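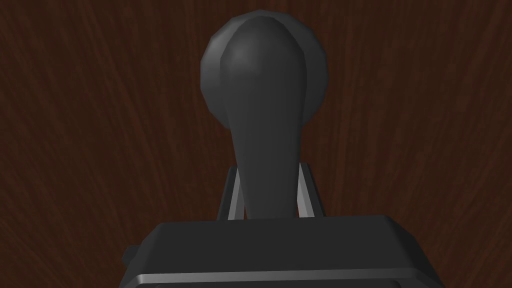 Is the Cuesta Avenue bridge going to be closed to cars all summer?

The city says one lane will stay open the whole time, with a signal at each end, and the full closures are limited to overnight hours in the second half of the job.

I'm putting that at the top since it's what most of the replies to the last digest were asking. The rest of the answers are further down, after the quoted message. The list software trims long posts for people on the daily setting, so if yours stops early, look at the archive.

On Tue 7 April, Cayetano Llorente wrote:

> Thanks for the roundup. I have a few questions and one correction, and I think other people on the east side have the same ones.
>
> First, the bridge. The item in the digest said "closed for repairs through the summer." The sign that went up by the tire shop says "lane restrictions." Those are very different things for anyone who drives to work that way. If it's a full closure, the detour is out to the county road and back, and I would need to leave a lot earlier. Do you know which one is right?
>
> Second, the number 19 bus. If the bridge is down to one lane, does the bus still use it? My mother takes it to her appointments and she can't walk from the stop on the far side. The driver she asked had not been told anything.
>
> Third, you wrote that the Zametti building was sold. I believe only the upper floors were sold. The bakery on the ground floor has its own lease and the people there told me they are staying. There is already a rumor going around that they are closing, and I would hate for the list to add to it.
>
> Last, is the Flemusitz concert still free? The poster at the library says free, but the web page has a ticket button on it.
>
> Cayetano

Going through these in order.

The bridge. Cayetano is right and the digest was wrong. I took the wording from a headline and didn't read down to the part about lanes. The work is to replace the deck joints and the railing on the north side. Westbound and eastbound traffic will take turns on the south lane. I asked the public works office how long the wait at the signal would be and they said they expect it to be short outside of the evening rush, and that they can change the timing if it backs up to the light at the school. The overnight closures have no dates yet. When they do, they're supposed to be posted on the message boards at both ends a week ahead. I'll send them to the list as soon as I have them, as a separate post so it doesn't get lost in a digest.

The sidewalk on the south side stays open. Bikes are being asked to use the sidewalk and walk across. I know several of you will have opinions on that. Please send them to the city, who do read them, and keep it to one thread if you want to discuss it here.

The 19 bus. The route does not change during the day. The last two trips at night may be sent around by the county road on the nights when the bridge is shut, and on those nights the stop at the clinic would be skipped. Daytime appointments should be fine. The transit office told me that notices would go up inside the buses this week – if you ride and don't see one, let me know and I'll call them again.

The Zametti building. I got this one partly wrong too. What changed hands was the second and third floors, which were the old dental offices. The ground floor was not part of the sale. I stopped in at the bakery and spoke to the woman at the register, who said their lease runs for years yet and they've had people come in to say goodbye to them. So please pass it on that they are open, same hours as before. What the new owner plans for upstairs I don't know. There's no permit application on file as of yesterday. A change of use would need a public hearing, and that would be announced in the paper.

The Flemusitz concert. It's free. The ticket button is for the dinner beforehand, and they've now moved it to its own page after other people asked the same thing. The music is on the lawn behind the library if it's dry, and in the middle school gym if it isn't. Bring your own chair for the lawn. Dogs are fine outside and not in the gym. The set list they put out is mostly movie themes, with some older pop songs in the second half, and the high school jazz band is playing first.

A few other items that came in after the digest went out:

The Tiko theater has started its spring schedule. They're showing older comedies on weeknights and new releases on the weekend. The big superhero movie everyone's kids are asking about is not on the list for April. The manager said they put in for it and were told to wait, and it will probably get here after it has left the mall. Matinee prices are the same as last year.

The county put out its turnout count for the library levy. It was 2422 ballots, which is more than I would have guessed for a spring election with one question on it. The levy passed. Evening hours come back next month, and the branch will open on Sundays again once they've hired for it. If you know someone looking for part-time work, the posting is up at the front desk.

The fire on Route 54 that closed the road Friday afternoon was a landscaping trailer. No injuries were reported. The road was open again by dinner time, though the shoulder is still scorched and there's a cone on it. Somebody asked if it spread to the field, and the fire department says it did not.

The yard waste pickup has moved back a day for everyone north of the tracks. South of the tracks is unchanged. The calendar they mailed out has the old day printed on it, so go by the web site.

If you're replying to any of this, please change the subject line to say which item you mean. Last time the bridge, the bakery and the lost cat were all in the same thread and a couple of people missed that the cat had been found. She is home, by the way – she was in a neighbor's garage.

Items for the next digest are due to me by Sunday evening. Short is better, and if you can include where you heard it I'll check before I send it out.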